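The play kitchen corner is finished (mostly!)

Well, it took all of July, but we have a play kitchen corner, and I am so happy with it that I keep walking past it with my coffee just to look.

If you've been reading for a while you'll remember the before. The nook between the back door and the pantry had been a dumping ground since we moved in. Shoes, a broken fan, the bag of bags. My youngest had already claimed it as her "restaurant" and was serving meals off an upturned storage bin, so I figured the least I could do was give the chef a proper counter.

The big decision was the table. I went back and forth on this for weeks. I looked at the ready-made play kitchens, the ones with the little oven door and the knobs that click, and they're adorable, but every one I liked was too wide for the nook by a couple of inches. Then I stopped at Furnex on a Thursday evening for shelf brackets (only shelf brackets, I promised) and there was a butcher-block style tabletop in the markdown section at the back. Pale wood, all those narrow strips, a few pinkish ones mixed in. I stood there with my hand on it like a crazy person. It rode home across the folded-down back seats with one end practically in my ear.

I love this kind of top so much. Every strip is a slightly different color, so there's always something to look at, and a kid can bang on it all day and the marks just join the party. We had it cut down to fit and I saved the offcut, which is going to be a bread board or a doll bed depending on who wins that argument.

For the finish I used the Sernier clear wax, two coats, very thin. My first try was way too thick and the whole thing stayed tacky for days, and I had to rub it back and start over. So: thin! Thinner than you think! Put it on with an old T-shirt, wait, buff it with a clean part of the T-shirt, go away, come back the next morning and do it again. I rounded the corners with a sanding block while I was at it, right at the height where small foreheads live.

The legs came off an old desk. I cut 5 inches off each one so it would be the right height for her, and yes, I measured each leg separately and yes, it still rocked. A felt pad under the back left leg fixed it.

Then came the really fun part, which was the food.

We had a mountain of play food. It had been living in four different places: a shoebox, the bath toys, the bottom of the stroller, and a tote bag I'd forgotten about completely. I dumped everything out on the new table one evening after bedtime and sorted it with a podcast on, and it was about the most peaceful two hours of my summer. Anything cracked went. Anything with bite marks stayed if the bite marks were minor. I found half of a pretend sandwich I'd been blaming my sister's kids for losing.

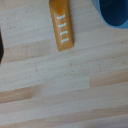
What I learned from the big sort is that my kids don't care one bit about realism. There's a beautiful set of wooden vegetables from Arneck that I saved up for, really lovely colors, with a carrot I would happily put on my own desk, and they get used now and then. The pieces they fight over are the simple chunky ones that can be anything. A plain bar shape has been a breadstick, a fish stick, a phone, a candle on a birthday cake and a ticket to the zoo, all before lunch. Same with cups and bowls. Give them a bowl and something to put in it and they're gone for an hour.

So I've changed how I keep things. About half the play food is out at any one time and the other half is in a bin on the top shelf of the pantry, and I swap them when the restaurant starts to get sleepy. The first time I swapped, they greeted the old food like long-lost relatives. There was shrieking over a pretend egg!

The shelves above the table are just two boards on those famous brackets. The lower one holds dishes, where she can reach them by herself, and the upper one is for the stuff I'd like to supervise, like the play dough and the real measuring spoons. I tried labeled baskets at first. They were so cute and they lasted two days. Now there's one wide basket for food and one for everything else, and cleanup takes as long as one song. We've been doing it to whatever's on the radio, which has led to some very dramatic tidying.

I painted the wall behind it, too. The color is from Trajkovski, the little paint store next to the tire place, and it's a soft green they mixed for me off a scrap of fabric. A sample pot was nearly enough for the whole nook. Nearly. There's a patch behind the basket that's getting a second coat as soon as I go back, and until then the basket is not moving.

A few things I'd do differently, for anyone tempted to try one of these:

I'd wax the underside of the tabletop as well as the top. I skipped it to save time and now I have to crawl under there with a rag.

I'd put the hooks lower. I hung them at what I thought was kid height, and it was the height of a much taller kid. The aprons are currently on the doorknob.

I'd leave more bare table. In the beginning I had it all styled, with a little cash register and a plant and a stack of dishes, and there was no room left to cook! As soon as I cleared it off, the playing got so much better. They spread everything out, they line it up, they push it all to one end and start over. An open stretch of wood is the best toy in the whole corner, as far as I'm concerned.

And I'd do it sooner. I kept waiting until I had a whole free weekend, and in the end I did it in tiny bits, one leg here, one coat of wax there, mostly between dinner and bath.

Cleaning, before you ask (my mom asked right away): the hard plastic pieces get warm soapy water in the sink and a spread-out dry on a towel. The wooden ones get a barely damp cloth. The felt ones get shaken out the back door and sent back to work. The tabletop gets wiped at the end of the day with the same cloth, and I'm planning to give it a fresh coat of wax around the holidays. We had one marker incident in the first week, purple, and it came off with a dab of dish soap and some firm rubbing. There's a faint lilac shadow if you know where to look. I've decided I like it.

The current menu, in case you'd like a reservation, is soup. There is a choice of soups. I had the "orange one" yesterday and was told it cost 100 dollars, and that I could pay with leaves. My son, who is older and takes a more serious view of business, has started writing out receipts, and the totals are all over the place. Mine was for 882. His grandfather's was for 2326 and he only had toast. We've kept that one on the fridge.

Next up is the menu board. I've got a piece of plywood and the end of a can of chalkboard paint, and I'd like to hang it on the side of the pantry so the chef can draw the specials. I also want to sew a cushion for the customer seat, which is a step stool at the moment and not a comfortable one if you're a grown-up ordering three courses. If you have a good simple pattern for a round cushion with ties, please leave it in the comments. I can do straight lines and I can do a wobbly curve, and that's the full extent of my skills!

I'll post the measurements for the shelves this weekend, as a few of you wanted them. They're written on the back of an envelope and I just have to find the envelope.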